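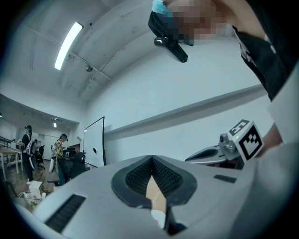 Tira de aspecto acartonado con letra impresa muy tenue, sujeta en vertical.

OFERTA DE EMPLEO: PERSONAL DE SALA, MEDIA JORNADA
Referencia 361
Salón de té Parri, Plolach

El salón de té Parri busca una persona para el servicio de sala en turno de tarde. El puesto queda libre por traslado de la compañera que lo ocupaba desde julio. Se trata de un contrato indefinido a tiempo parcial, con dos meses de prueba.

El local abre todo el año, de martes a domingo. Servimos meriendas, tartas por porciones, infusiones y, los fines de semana, desayunos largos hasta la una. No hay cocina caliente, salvo tostadas y una crema del día en los meses fríos. La bollería llega hecha del obrador Pudstead a primera hora.

Funciones

Recibir a los clientes y acomodarlos según la hoja de reservas.
Tomar nota, servir y cobrar, en efectivo y con tarjeta.
Preparar infusiones y cafés. Trabajamos con hoja suelta y cada té tiene su tiempo de reposo, que está anotado en la ficha de la barra. La ficha se aprende en la primera semana.
Informar sobre alérgenos. Si hay duda se consulta la carpeta antes de contestar, también cuando el salón está lleno.
Reponer la vitrina y retirar lo que haya cumplido fecha.
Montar las mesas antes de la apertura y después de cada servicio. Se cambia el mantel entero si tiene mancha; no se tapa con el plato ni con el azucarero. La caída del mantel debe quedar igual por los lados, y el plato de merienda se coloca antes que la taza. Usamos manteles estampados y vajilla blanca pequeña.
Cerrar caja y dejar la barra limpia dos tardes por semana, por turno con el resto del equipo.
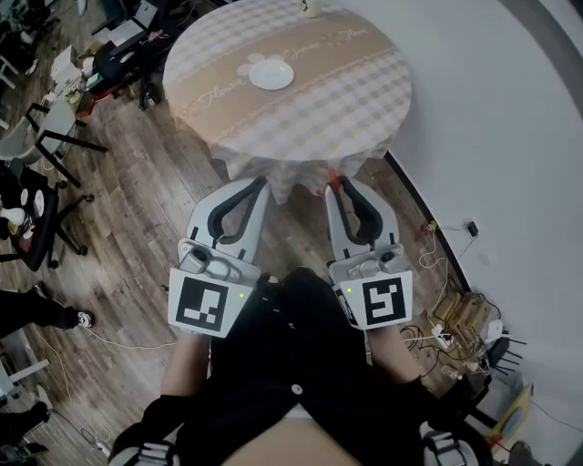
Requisitos

Experiencia de al menos una temporada en cafetería, restaurante o salón de té.
Formación en manipulación de alimentos. Si no se tiene, la paga la empresa y debe hacerse antes de empezar.
Español hablado con soltura. Se valora un segundo idioma, sobre todo francés, por las excursiones de verano.
Disponibilidad para trabajar sábados y domingos. Se libra un fin de semana completo al mes.
Poder estar de pie durante el turno y subir cajas de vajilla desde el almacén, que está en el sótano y no tiene montacargas.

No se pide carné de conducir. El autobús de Tronora para enfrente, pero el último sale a las nueve menos diez y conviene tenerlo en cuenta los días de cierre.

Condiciones

Jornada de 21 horas semanales, repartidas en cinco tardes. El horario habitual es de cuatro y cuarto a ocho y media, con pequeños ajustes según el día.
Salario de 830 euros brutos al mes. Las propinas se reparten a partes iguales cada domingo al cierre.
Merienda incluida en cada turno.
Delantal y camisa a cargo de la casa. El calzado lo pone el trabajador y tiene que ser cerrado y con suela antideslizante.
Las vacaciones se acuerdan en enero. En Navidad y en la semana de la feria no se pueden coger días.
Las horas de más se compensan con descanso dentro del mes siguiente.

Cómo presentarse

El plazo termina el jueves 2 de octubre, a las ocho de la tarde. Las candidaturas se entregan en mano en el propio salón, calle del Molino, 424, en sobre cerrado y con la referencia del puesto escrita por fuera. Debe incluirse:

Currículum de una página, con teléfono.
Fechas de los trabajos anteriores en sala. No hacen falta cartas de recomendación.
Fecha a partir de la cual se puede empezar.

Por favor, no vengan a preguntar entre las cinco y las siete, es la hora de más trabajo y no podremos atenderles bien.

Llamaremos solo a las personas que pasen a la entrevista. Después habrá una tarde de prueba, que se paga igual que un turno normal. Quienes ya se presentaron en la convocatoria anterior pueden volver a hacerlo, pero tienen que entregar la documentación de nuevo, ya que no guardamos los currículos.

La incorporación sería en cuanto acabe la selección.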